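# Learning to cook the soup of my mother in another country

I moved to Dremville in March, and the first thing I missed was not the people, because the people I can call. I missed the soup.

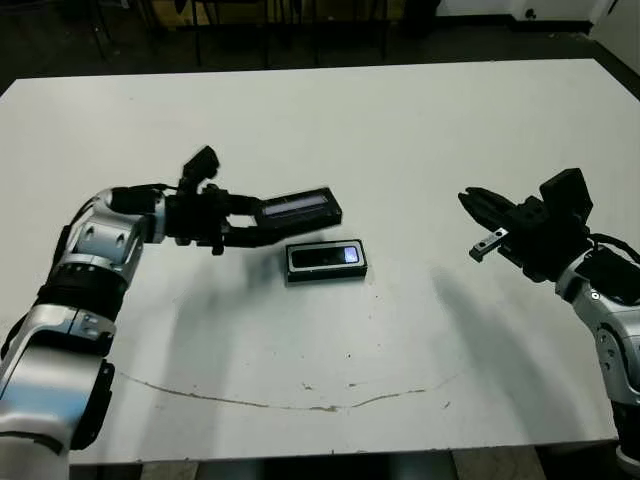 It is a simple soup from Bragança, with potato, kale, onion, garlic and a piece of smoked sausage. My mother makes it every week in the cold months and she has never written it down. When I asked her for the recipe on the phone, she told me "you put the potatoes, and then you put the water until it is enough." I asked how much is enough. She said I will see it.

I did not see it. My first pot was so thin that I could have washed the dishes in it. The second was better in the thickness but it tasted of nothing, and I put salt, and more salt, and then it tasted of salt.

A part of the problem is the potato. At home we buy them from a neighbor who grows them, they are yellow and a little ugly, and they fall apart when they cook. In the supermarket here there are many kinds and the names told me nothing. For two months I was buying the red ones because they looked nice. They stay in cubes even when you boil them for a long time, so they are good for a salad and quite bad for my purpose. Now I buy the brown ones with thick skin, the kind people here use for baking. They have to be peeled well, but they become soft and make the water cloudy, and this is what I want.

The kale is another story. The leaf my mother uses is big and flat and she cuts it so thin that it looks like grass. Here the kale is curly. I tried to cut it in the same way and it was jumping everywhere on the board. Then I found collard greens, which I did not know, and they are very close to what I remember. You take out the hard part in the middle, you put the leaves one on top of the other, you roll them tight like a cigar and you cut with a good knife. I am still slow at it. My mother would finish the whole pot before I finish one roll.

For the sausage I have no real solution. There is a small shop in Hollmont that sells smoked sausage from several countries, and I go there by bus when I have a free morning. It takes about 40 minutes in each direction. The sausage is good but it has more fat and less garlic than ours, so I fry the slices a little before and I leave most of the fat in the pan. When I don't have time for Hollmont, I use a smoked one from the supermarket and I add paprika. Please do not tell this to my mother.

This is how I make it now, for 4 people, or for me during several days:

- 4 big brown potatoes, peeled and cut
- 1 large onion
- 2 cloves of garlic (I use more)
- 8 cups of water
- olive oil, salt
- a bunch of collard greens, cut very thin
- 12 slices of smoked sausage

I cook the onion and garlic slowly in the oil until they are soft but have no color. Then the potatoes go in, I turn them with the spoon for a few minutes, and I add the water and some salt. When the potatoes break easily with a fork, I mash everything inside the pot. My mother uses an electric blender and her soup is smooth. I have only a hand masher, so mine has small pieces, and I have started to like it better this way. After that the greens go in and they need only a few minutes. If you leave them too long they become brown and the kitchen smells of school lunch. The sausage I put directly in the bowls, with a little raw olive oil on top.

The bread is still missing. We eat this soup with corn bread, but the corn bread in America is sweet like a cake, and the first time I put it in my soup I was really confused. I like it with butter in the morning, I must say. With the soup I prefer a sour bread with a hard crust, toasted if it is from yesterday.

Last time I called home, I turned the phone to show my pot. My mother looked for a while and asked why it had lumps, and then she asked if I was eating enough fruit. I think the soup was approved, but with her it is difficult to know.

In the fall I want to try the one with beans and cabbage. She has already explained it to me. You put the beans, and then you put the water until it is enough.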